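3.2 Finger pads and upkeep

Both hand-held grippers use the same two-finger linkage. The blue rubber pad was checked every 13 trials and replaced when its surface felt smooth -- five pads were used over 134 trials.
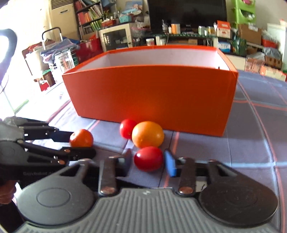 Figure 4. Grippers at the fruit, open box behind. The near gripper's fingers are open in front of a tomato.

3.3 Pivot adjustment

Play at the pivots was measured with the fingers open. Linkages with visible side play were taken apart, cleaned and refitted before the next session.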